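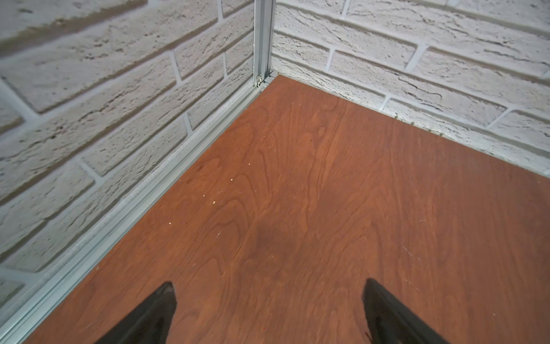 Folding Small Striped Towels for Basket Storage

Difficulty: low
Applies to: hand towels, washcloths, small looped-pile mats with bound edges
Last revised: March

Scope

The method covers small textiles with a stitched edge binding, folded on a flat wooden surface and stored in a shallow perforated basket. It was worked out on a striped piece from the Ivstead range and has since been used on plain ones from Hakim. Full-size bath towels need a different fold and are covered on a separate page.

What you need

A flat, hard surface at least twice the width of the open towel
A dry cloth or soft brush
Small scissors
A rectangular basket with open sides (an Etik tray is used for the measurements below)
The towels, fully dry

Preparing the surface

1. Clear the surface. Leave enough room for the towel to lie fully open with a hand's width on every side.

2. Brush toward yourself, starting at the back. Crumbs and lint collect along the back edge of a board, especially where it meets a wall, and looped pile picks them up as soon as the towel is dragged across them.

3. Check the finish. Fine scratches in a satin or gloss finish are harmless. A raised splinter or a rough patch is not, and will pull loops. Sand it or work somewhere else.

4. Put the basket to the back and right if you are right-handed, with the long side running front to back. Reverse this if you are left-handed. The basket should be empty at the start so that the first row can be set square to the short end.

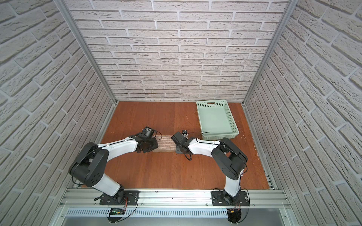
Keep the basket clear of the folding area for the whole job. If it has to be moved for each towel, the surface is too small.

Checking the towel

Lay the towel out with the stripes running left to right. Wavy or irregular stripes are not a reliable guide for alignment. Use the binding. Run a thumb along all four sides and look for loose ends at the corners, where the stitching starts and stops.

Cut a loose thread to 1/8 inch. Do not pull it. On bound mats the thread is often the tail of the edge seam, and pulling it gathers the binding.

Laundered towels are rarely square. The Ivstead piece measures 388 mm on the long side and 359 mm on the short side after washing. A difference of this size can be ignored, as the extra is taken up in the last fold.

Folding

1. Smooth the towel outward from the center with the flat of both hands. Do not stretch the corners.

2. Take the far edge and bring it to the near edge. Set the upper binding just behind the lower one - a finger's width is enough. Two bindings stacked directly on top of each other make a hard ridge, and the finished towel will rock.

3. Press along the fold once. Thick pile keeps a rounded fold at this stage. Leave it rounded.

4. Bring the left side over to the right side. The towel is now a compact block with the stripes still running left to right.

5. Tuck in any corner that curls out at the front. The lower left corner is the usual one, as it has the least weight on it.

6. Turn the block so the main fold faces the handle end of the basket. 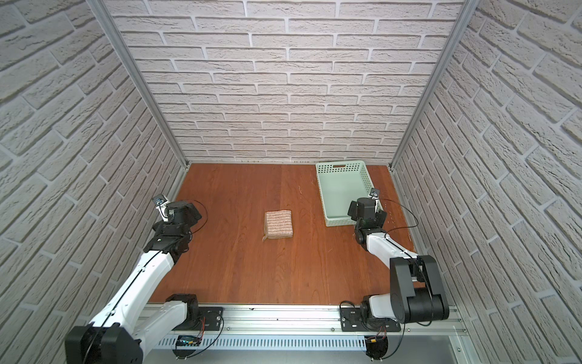 Loading the basket

1. Lift the block from underneath with both hands. Picking it up by one edge opens the second fold.

2. Stand the first block against the short end, main fold up.

3. Add the next block behind it. Allow 50 mm of basket length per towel for looped pile and less for flat weave.

4. Stop when a block has to be pushed in. The sides need to stay open to the air, and packed pile covers the holes.

Stacking flat also works in a deep basket. In the Etik tray, which has an inside depth of 128 mm, flat stacks go over the rim after the second towel.

Common faults

Fold springs open: the towel is too thick for the second fold. Leave it at one fold and lay it flat.

Edges do not line up: the binding has shrunk more than the pile. Line up the fold and let the edges run out.

One end stands up: the binding is stiff at the turn. Flatten that end by hand before making the next fold. Steam from an Idolex hand steamer softens it, but let the towel dry fully before it goes in the basket.
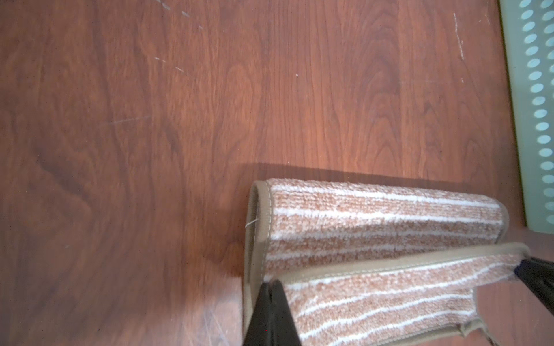 Striped mat folded into two layers, with a loose thread at the left end of the upper layer.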